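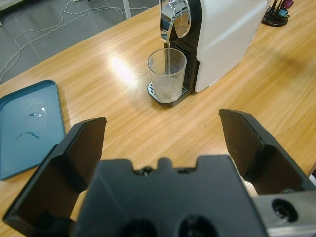 The coffee robot stopped, and we are told that is good news

Home News Opinion Workshop Letters Archive

2021-09-26

Skurer says its kitchen arm has a safe stop. Anything odd happens, the arm freezes with its jaws wherever they are, and a person comes to sort it out. I have read the incident note from the trial kitchen at Watell three times now and I still can't find the safe part.

According to the note, the arm had put a glass under the spout, started the pour and backed off. Then it lost contact with its controller and froze, as designed. The coffee machine had heard no such order. It is a separate appliance with its own switch and its own water tank, and it went on pouring. By the time someone got there the drip tray had overflowed and 700 ml of hot water had gone across the table and over the edge, towards the mains leads on the floor.

The report files this under "stop function performed correctly". I'm sure it did. The arm stood perfectly still while the mess spread.

Skurer's reply leans on a number: 4000 cups served before the fault. I would like to know how many of those had somebody standing within reach of the plug. A trial with a minder in the room tells you how the minder did. Mussa, who sell the software, add that the machine was "outside the safety boundary". Who drew the boundary? A boundary that takes in the arm and leaves out the boiling water was drawn for the convenience of whoever has to sign the form.

The cure is dull. Fonder make a switched socket box for 800 pounds that cuts power to everything on the bench when the arm stops. It was quoted for and left out. Skurer now promise a software update in November, which will ask the coffee machine to stop over the same network that had just gone down.

I wouldn't leave it alone with a kettle.

14 comments
Shared 62 times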